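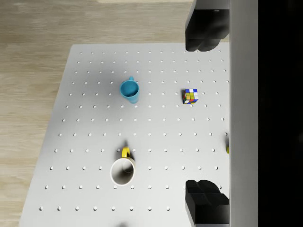
The view from the gripper in a simulated tabletop run, with two mugs and a Rubik's cube on the board.

I have a confession to make about standards. For most of my working life I thought of them as something that arrived in a binder, got signed by somebody with a better chair than mine, and went on a shelf. Then last February I spent a week sitting in on the rules group at Lalteo, where they test robot arms in simulation before anybody lets one near a real bench, and I came home with nine pages of notes and an argument I'm still having with my husband over dinner.

The argument is about mugs. Specifically, what does it mean to say a robot "put the mug away"?

You'd think that's easy! I did. The Lalteo people have a written task sheet for every job they give the arm, and the mug one was on its second draft when I showed up. The first draft said the mug should be moved to the crate. Fine. Which crate? Does the mug have to be upright? If it lands on its side but inside, is that a pass? What if the gripper is still holding it when the clock stops? (This last one took up most of a morning, and I loved every minute of it.)

Bernadette McGrath runs the group. She used to write test procedures for elevators, and she brings that same flat calm to everything. Her rule is that two people who have never met should be able to read the sheet, watch the same run and write down the same result. If they can't, she doesn't blame the people. She takes the sheet back and changes it.

So on Thursday I got to be one of the two people. They sat me in one room and Kálmán Deák in another, gave us each the same stack of recorded runs, and told us to mark pass or fail with no talking. We agreed on 80 percent of them. I was thrilled with that, and Bernadette was not. She went through the ones we'd split on, and nearly all of them came down to a single word, "released." I had been counting a mug as released when the fingers opened. Kálmán waited until the fingers had opened and the whole hand had moved clear. We were both following the sheet perfectly well, as far as either of us could tell.

They fixed the wording over lunch and ran us again on a fresh stack. This time we hit 89. Still not good enough for her, but she did pass me the cookies.
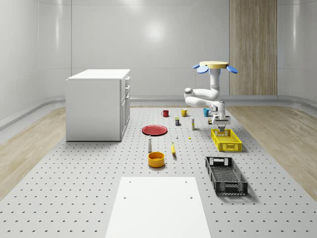
The other half of the job is the starting layout, and this is where I really came around to the binder people. A layout sheet has to say what's on the table before the arm moves at all: every dish, every bottle, every crate, where it sits and which way it's turned. Handle direction gets its own line. I laughed at that until I tried to think through how I'd pick up a mug with only two stiff fingers and no wrist worth the name, and then I stopped laughing. Turn the handle and you may have handed the machine a different problem altogether, so a score on one isn't worth much as a score on the other.

Clutter gets written down too. Teams love to tidy up, Kálmán told me, and it drives him up the wall. Somebody has a demo coming, so they quietly drop the awkward objects from the layout, and the number goes up, and six months later no one remembers why. Under the Lalteo rules you can take anything out you like, but then it's a new layout with a new name, and the old scores stay with the old name. They call the two they use most Amano and Hegyi. I asked what the names meant and got a shrug.

I do have a gripe, and I told them so. The sheets are written for people who already know the shop talk. One page asked me to confirm that the "episode was reset to nominal," and I sat there for a good while before I worked out that it meant put everything back where it started. Say that, then! If a rule is supposed to work for strangers, strangers ought to be able to read it without a glossary. Bernadette took that one better than I expected and struck the line out in pen.

There's a bigger fight coming about simulation itself, and how much a pass in there should count toward anything on a real bench. The draft I saw, which goes by Troltoneo, keeps the two kinds of results in separate tables and won't let you add them together. Some of the younger engineers think that's fussy. A simulated run is cheap, you can do it all night, and it seems a shame to park all those passes off to one side. I went back and forth on it myself the whole train ride home.

My husband, meanwhile, holds that a mug on its side in a crate has been put away. I've started checking our dishwasher.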